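Do you need a mesh system? I doubt it

Every few months an advert tells me that my house is full of dead zones and only a three-pack of white pods can save me. The Skulent set I kept seeing in August costs 599, for a terraced house in Kirkbridge with two bedrooms. I borrowed one anyway, to be fair to it. 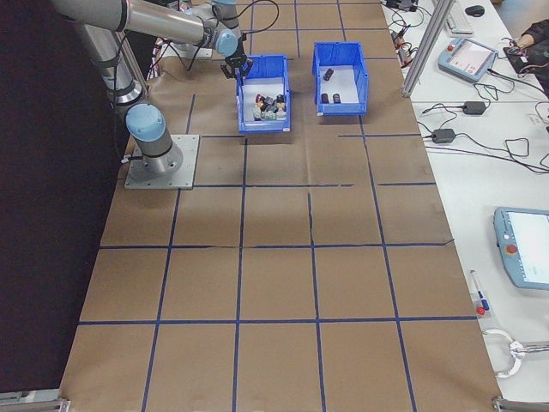
What I measured

My broadband from Imside is sold as 200 Mbps. Next to the old router, a Marulanda I've had for 8 years, I got most of that. In the back bedroom it dropped to around half, and films still played without a hitch. With the pods in place the bedroom figure went up a bit and the kitchen one went down. I ran it all again on Thursday evening and got much the same.
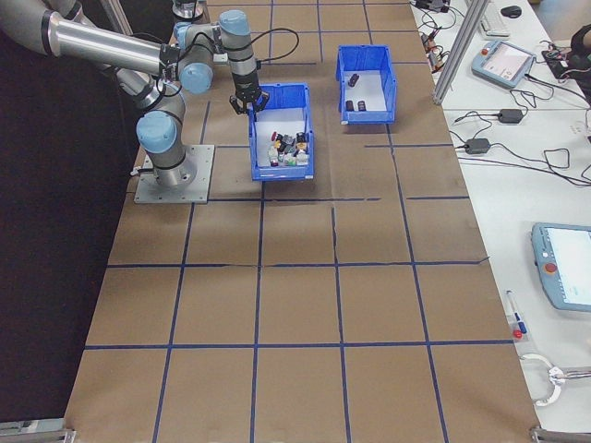

Then I moved the old router from behind the telly to a shelf in the hall, which cost nothing, and the bedroom came within a whisker of the pods. I'm not saying mesh is a con. Thick stone walls or a long garden might change the sums — mine didn't. But the box says "whole home coverage" without saying whose home, and the app wanted my email address before it would let me change the password. The pods went back on Friday.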